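Notes for my talk, Tuesday, second slot, 14 minutes with questions

Start slowly. Say name, Yogesh Srivastava, and thank the people of Prilness for the room.

First point: in a shared kitchen, the dirty plate is a small problem. The bigger problem is the clean plate which has no fixed place. Tell the story of my first flat at Danladi Road. We had 2 cupboards and everybody put things where there was space. (Pause, let them laugh if they want.)

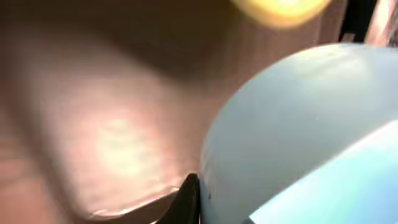
Second point: decide the place before you start to wash. I learned this late. Large things go low, things for every day go at the height of the hand. Ask who in the room keeps the big bowls above the head.

Do not read the whole list from the handout. Only mention the labels, and that we changed them in May after complaints.

If time is left: the question of lids. If not, go directly to questions and leave the handouts near the door.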